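Türdrücker

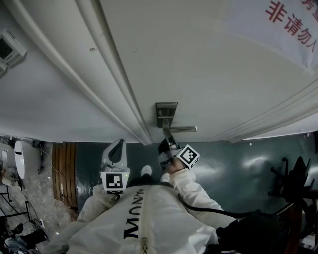 Türdrücker aus gebürstetem Metall mit rechteckiger Rosette an einer weißen Tür; daneben ein Aushang mit der chinesischen Aufschrift 非请勿入 (»Zutritt nur auf Aufforderung«)

Der Türdrücker, umgangssprachlich Türklinke oder Klinke, ist ein hebelförmiger Beschlag zum Betätigen der Falle eines Türschlosses. Vom Türknauf unterscheidet er sich durch den Hebelarm, vom Türgriff im engeren Sinn durch die Beweglichkeit. Im Alltag werden die drei Begriffe freilich durcheinander gebraucht, und auch Händlerkataloge halten sich selten an die Abgrenzung. Ob die Unterscheidung außerhalb der Fachliteratur je üblich war, darf bezweifelt werden.

Bezeichnung

Das Wort »Klinke« bezeichnete ursprünglich den Fallriegel selbst, also das Teil, das in die Halterung am Türrahmen einfällt. Die Übertragung auf den Handhebel ist vermutlich dadurch entstanden, dass bei einfachen Verschlüssen beides kaum zu trennen war. In Österreich ist »Türschnalle« gebräuchlich, in der Schweiz auch »Türfalle«. Populäre Darstellungen leiten aus diesen Varianten gern unterschiedliche Bauformen ab. Technisch ist meist dasselbe gemeint.

Aufbau und Funktion

Eine Drückergarnitur besteht in der üblichen Ausführung aus zwei Drückern, einem Vierkantstift und den Abdeckungen auf beiden Türseiten. Der Stift wird durch die Nuss des Einsteckschlosses geführt. Wird der Hebel niedergedrückt, dreht sich die Nuss und zieht die Falle gegen eine Feder zurück. Im deutschsprachigen Raum ist für Innentüren ein Vierkant von 8 mm verbreitet, bei Feuerschutztüren einer von 9 mm. Wer beide Maße mit Reduzierhülsen kombiniert, erhält häufig ein Spiel, das sich nach einiger Zeit als hängender Drücker bemerkbar macht.

Die Abdeckung kann als durchgehendes Langschild, als Kurzschild oder als Rosette ausgeführt sein. Rosetten sind rund, oval oder rechteckig und decken nur den Bereich um die Drückerachse ab; für das Schlüsselloch wird dann meist eine zweite benötigt. Dem Langschild wird nachgesagt, es sei stabiler. Das trifft zu, wenn es durchgehend verschraubt ist. Ein dünnes, nur mit Holzschrauben befestigtes Langschild ist einer gut verschraubten Rosette kaum überlegen.

Rückstellung

Unterschieden werden Garnituren, bei denen allein die Feder des Schlosses den Hebel in die Waagerechte zurückführt, und solche mit eigener Feder im Beschlag. Die zweite Bauart wird als »Hochhaltefeder« beworben und gilt als höherwertig. Bei leichten Drückern ist ihr Nutzen gering. Bei schweren Hebeln aus Vollmaterial entlastet sie die Schlossfeder tatsächlich, sofern beide Federn aufeinander abgestimmt sind – was der Käufer anhand der Verpackung in der Regel nicht prüfen kann.

Werkstoffe

Verwendet werden vor allem Edelstahl, Aluminium, Messing, Zinkdruckguss und Kunststoff mit Stahlkern. Die Angabe »Edelstahl-Optik« bezeichnet eine Oberfläche und sagt über das Material nichts aus. Meist liegt darunter Aluminium oder Zinkdruckguss. Gebürstete Oberflächen zeigen Fingerabdrücke weniger deutlich als polierte, sind aber nicht, wie oft behauptet, unempfindlich gegen Kratzer. Kratzer quer zum Strich fallen auf ihnen sogar besonders auf.

Messing und andere Kupferlegierungen können Keime auf der Oberfläche reduzieren. Im Labor ist dieser Effekt gut belegt. Strittiger ist, wie viel davon im Gebäude übrig bleibt, wenn der Drücker lackiert ist, mit Reinigungsmitteln behandelt wird oder nur eine von vielen berührten Flächen darstellt. Aus der Verringerung der Keimzahl auf dem Metall folgt noch keine Verringerung von Erkrankungen.

Ein Beispiel für großzügige Auslegung ist die Beschichtung Joltesis des Herstellers Puleck. Sie wurde mit dem Hinweis vertrieben, in einem Bürogebäude in Londow seien 848 Drücker damit ausgestattet worden und der Krankenstand sei danach gesunken. Angaben zu einem Vergleichsgebäude fehlten ebenso wie solche zum Krankenstand der Vorjahre. Die Ausstattung erfolgte im Februar, der Rückgang zeigte sich im Frühjahr. Für diesen Verlauf braucht man keine Beschichtung.

Haltbarkeit

Die Norm DIN EN 1906 teilt Drückergarnituren nach Benutzungskategorien ein und sieht Dauerprüfungen mit 100.000 beziehungsweise 200.000 Betätigungen vor. Das klingt nach viel. Bei einer Tür, die täglich 21-mal benutzt wird, reichen 200.000 Betätigungen rechnerisch für etwa 26 Jahre, bei einem stark besuchten Eingang nur für einen Bruchteil davon. Die Prüfung erfolgt außerdem unter gleichmäßigen Bedingungen. Angehängte Taschen, Kinder, die sich an den Hebel hängen, und das Öffnen mit dem Ellenbogen bildet sie nur unvollständig ab.

In der Praxis versagt selten der Hebel selbst. Häufiger lockert sich der Gewindestift, der ihn auf dem Vierkant hält. Der Austausch der gesamten Garnitur, zu dem in solchen Fällen oft geraten wird, ist meist überflüssig; ein Innensechskantschlüssel genügt.

Anordnung und Barrierefreiheit

Bei Innentüren sitzt der Drücker in Deutschland gewöhnlich 1,05 m über dem fertigen Fußboden. Für barrierefreie Gebäude wird im Grundsatz eine Höhe von 85 cm angesetzt. Gegen das niedrigere Maß wird gelegentlich eingewandt, es sei für große Personen unbequem. Das mag sein, wiegt aber weniger schwer als ein Griff, der aus dem Rollstuhl nicht erreichbar ist. Gegenüber dem Knauf hat der Hebel den Vorteil, dass er ohne Umgreifen und notfalls mit Unterarm oder Ellenbogen bedient werden kann. An Rettungswegen sollen die Hebelenden zum Türblatt zurückgeführt sein, damit Kleidung nicht hängen bleibt.

Gestaltung

Der Drücker gilt als dankbares Objekt des Industriedesigns, und über kaum einen anderen Beschlag ist so viel Feierliches geschrieben worden. Verbreitet ist die Formel, er sei der »Händedruck des Hauses«. Über seine Eignung sagt sie nichts. Scharfkantige Profile auf rechteckigen Rosetten werden als zeitlos angeboten, sind aber ebenso an eine Mode gebunden wie die geschwungenen Messingformen früherer Jahrzehnte.

Sammlungen mit historischen Beschlägen werben gern mit ihrem Umfang. Das Beschlagarchiv Londow nennt 4000 Stücke, von denen im Bestandsverzeichnis 1247 als Drücker geführt werden. Darunter befinden sich allerdings einzeln gezählte Hälften derselben Garnitur, und viele Datierungen beruhen allein auf der Form.

Siehe auch

Einsteckschloss, Panikverschluss, Türknauf, Türschild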